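Apr 20, 2025 | by Florencia Jara
Filed under: Robots & Code / Threads
Print this | E-mail this

Okay, I promised a few of you I'd write up the planner mess, so get comfortable, this is going to be a long one. (1/18)

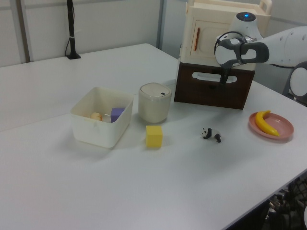 Arm over the crate, toys on the table, blue light on at the wrist.

2/ Background for the new folks: I write the software that sits between "the model thinks the banana is over there" and "the arm moves." The perception side is Joaquín Palma's and he is very patient with me. Our planner is called Zaline, and I have been living inside it since November.

3/ The job we give it sounds like nothing. Pick up the yellow cube, put it in the bin. Pick up the banana, leave the plate alone. I love these little tasks! My mother could explain every one of them to you over the phone, and they have eaten my whole spring.

4/ So, the crate. That dark wooden crate with the toy cabinet stacked on it is, as far as Zaline was concerned, one big solid box. We wrap each detected thing in a simple shape and keep the arm out of those shapes. Fast, safe, a bit dumb. I was fine with dumb for a long time.

5/ Trouble is, the crate has a handle cut-out on the front, and one of our tasks is "put the fingers in the handle and pull." You see the problem. The goal pose was inside an obstacle, so the planner would think very hard and then tell me there was no path. Well, no, there wasn't, because I'd told it so.

6/ My first fix was to shrink the box a little. Please don't do this. I shrank it and the planner cheerfully gave me a path that clipped the corner of the cabinet on top. Only in simulation, thank goodness, but I did say a word out loud and Soledad Pereyra looked up from two desks away.

7/ Second fix, which I was proud of for one entire afternoon: turn off collision checking for the crate whenever the task mentions the crate. Works great until the elbow decides the shortest way is straight through the back of it. The elbow always has ideas.

8/ Soledad's suggestion was the good one. Keep the box for everything, but let each task carve a small allowed region out of it, and only for the finger links. The wrist and the forearm still see a solid crate. The fingers see a crate with a slot in it.

9/ That meant splitting the allowed-collision table by link, and ours was by object pair only. (If you've ever opened one of those tables you know I made tea first.) Patricio Urrutia did the ugly half of that refactor and I'd like it on the record that I owe him lunch.

10/ Next thing, the cable. There's a coiled black one looping around the wrist and Zaline had no notion of it at all. A path can be perfectly clear for the arm and rotten for the cable, if you get there by spinning the wrist the long way.

11/ I didn't want to model a coil, life is short. What we do now is charge for wrist rotation away from a home angle. Little turns are nearly free, big ones get expensive quickly. It's a cost term and a half page of comments, and I like it more than anything clever I've written this year.

12/ Numbers, because Senan Conneely will ask. I ran 1,000 randomized layouts in sim with the crate task. Old planner found a usable path in none of them, for the reason in post 5. New one is solving most, and I'm still sorting the failures into piles before I brag.

13/ The biggest pile so far is the translucent bin. Depth on see-through plastic is a sad business. Sometimes the near wall just isn't there in the point cloud, and then whatever is in the bin looks like it's sitting on the open table.

14/ Joaquín's stopgap is to fit a known bin model as soon as he has any decent piece of the rim, then trust the model over the cloud. I get four walls and a floor, and I stop planning sideways grasps through plastic.

15/ The panda is fine, by the way. Several of you asked about the panda.

16/ Planning time went up, I won't pretend otherwise. A typical query is 70 milliseconds slower with the per-link table. For tabletop stuff I can live with it. Patricio can't, so expect a pull request with his name on it.

17/ Still on my list: carved regions are written by hand for each task, and I'd love for perception to propose them. Find a handle, suggest a slot, let me veto it. Joaquín says maybe, in the voice he uses for maybe.

18/ If you've done per-link exceptions some nicer way, please tell me, I'm all ears and I answer everything (slowly). Config cleanup is tomorrow's job and then back to the banana.

Print this | E-mail this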